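Pilling, shedding and the wash cycle: notes on keeping fleece wearable

Most of the fleece in our house is polyester, bought at different times and in different weights, and until last winter it all went through the wash the same way: warm water, normal cycle, whatever detergent was on the shelf, then the dryer. The older pieces had gone flat and crusty at the elbows. The newer ones were heading there. I started changing one variable at a time in July and kept a log, and what follows is drawn from that log.

First, the construction. Polyester fleece is a knit. The loops on one or both faces are pulled up with wire brushes, which breaks them into loose fiber ends, and the ends are then sheared to an even height. The air held among those ends is what keeps you warm. The same ends cause the trouble, as they can migrate, tangle and form pills. Cotton pills too, but cotton fiber is weak enough that the pill usually breaks off. Polyester is strong and holds the pill in place for years.

Friction is the main cause. Heat makes it worse by softening the fiber a little, so that a crushed nap stays crushed after it cools. Fabric softener leaves a coating that mats the pile and reduces wicking. I had known the last point for a long time and ignored it.

My reference garment was a midweight Hundia pullover with no visible wear. The comparison was an older Dresia of similar weight that already had pills under both arms and along the waist, where a belt rubs. Both were washed inside out, zippers closed on anything sharing the load, in cold water on the gentle cycle with a spin of moderate speed. Jeans and towels were kept out. Towels are the worst companions, since they are abrasive and they donate lint, and fleece holds on to lint better than any filter I own.

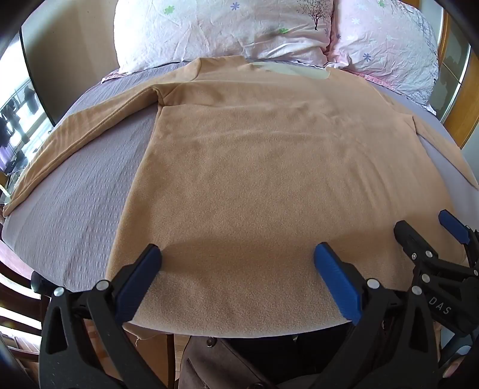
Load size mattered more than I expected. A packed drum means constant contact between surfaces, and a nearly empty one lets a single garment slap around. Half full gave the best results on our machine, a front loader. A top loader with a center agitator will be harder on fleece at any fill level, and a mesh bag is worth using there.

For detergent I used a plain liquid at half the marked dose. Powder did not dissolve fully in cold water and left pale grit in the pile, which took a second rinse to clear. I tried the Mallix concentrate for several loads. It cleaned well enough, but it has a strong scent that persisted through drying, so I went back to the unscented one.

Drying is where I made the largest change. Everything now comes out of the drum, gets one firm shake to lift the nap, and is laid flat or put over a rack away from the radiator. Fleece holds very little water after the spin, and a midweight top hung up at 7 in the evening is ready to fold by morning. Hangers are acceptable for light pieces. Heavier ones develop points at the shoulders.

Then there is shedding. Every wash releases fiber fragments, most of them too small to see. I fitted an external filter to the drain hose and weighed the dried contents on a kitchen jeweler's scale. The first batch came to 332 milligrams across a mixed fleece load on the old warm cycle. The same garments on the cold gentle cycle gave 303. That is a smaller drop than I had hoped for, and with one load of each I would not put much weight on it. Folke Boström, who commented on my earlier post on wool, pointed out that the filter mesh passes the finest fragments anyway, so the true figure is higher in both cases. He is right. I don't have the equipment to measure the remainder.

The cheapest way to reduce shedding is to wash less often. A fleece worn over a shirt does not need washing after each wear. I air mine overnight and spot clean the cuffs and collar with a damp cloth and one drop of detergent. Over the log period this took me from 18 fleece loads down to 11.

For pills already present, a battery fabric shaver works if the garment is flat and the blade guard is set high. Move in short passes with no pressure – pressure pushes the knit into the guard and makes holes. I put one such hole in the Dresia, near the left pocket. A Mahmoudi pumice block was gentler but slow, and it left dust in the seams that had to be vacuumed out.

Matted areas without pills respond to a soft pet slicker brush, used dry, in one direction. The elbows on the Dresia recovered some loft. The waist did not.

Storage is folded, on a shelf, with nothing heavy on top. The next set of entries will cover the bonded fleece with a windproof layer, where the face fabric and the glue line have different limits and the brush is probably a bad idea.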